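Tarero Desk
Copy-editing and page-checking software for local and regional newspapers

Product code: 3537
Licence: annual, per newsroom
Supplied by: Urrego

Tarero Desk is a checking tool for newspapers that produce their own pages and have a small number of people to read them. It sits between the reporter's story file and the page, and it holds each story until a named person has read it and released it. It works with stories for print, for the website, or for both.

Every story that enters the queue is checked against your house style. The standard style list has 400 entries, covering spellings, titles, dates, ages, money, courts and councils. You can switch off any entry, change it, or add your own. Local names go in a separate list, so that a street or a parish spelled wrongly is flagged before the page is sent.

The software does not rewrite copy. It marks the line, gives the rule and leaves the decision to the editor. Changes are saved with the initials of the person who made them, and earlier versions can be opened side by side. Headlines and captions are checked separately from the body text and have their own release button.

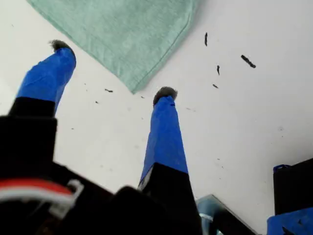 Two blue-taped gripper fingers above a white tabletop, with a pale green cloth

The current version has a new legal hold. A reporter or editor can place a hold on any story, and it cannot go to a page or to the website until the person named on the hold has cleared it. The hold shows in red in the queue list. It can be passed to someone outside the newsroom, such as a solicitor, who gets a read-only link to that story alone.

We have also changed how late corrections are handled. If a story is altered on the website after the print page has gone, the print copy is marked as different and the two are listed together the next morning. The Steladstead and Rurkby offices asked for this, as both share reporters across several titles.

What is included
Queue, style list and local names list
Version history for 80 days
Legal hold
Corrections log
Set-up by telephone, one session
Printed user guide, 134 pages

What you will need
An existing page layout system that can export and import plain text
A current web browser on each desk
One person in the newsroom to look after the style list

Not included
Page layout, picture editing and archive storage. Longer version history can be bought separately.

Orders and renewals
Licences run for twelve months from the day of set-up. Renewal notices go out by email to the licence holder. The next style list update is due in October and will be sent to all current licence holders at no charge.

Page last updated: Saturday, June 16, 2018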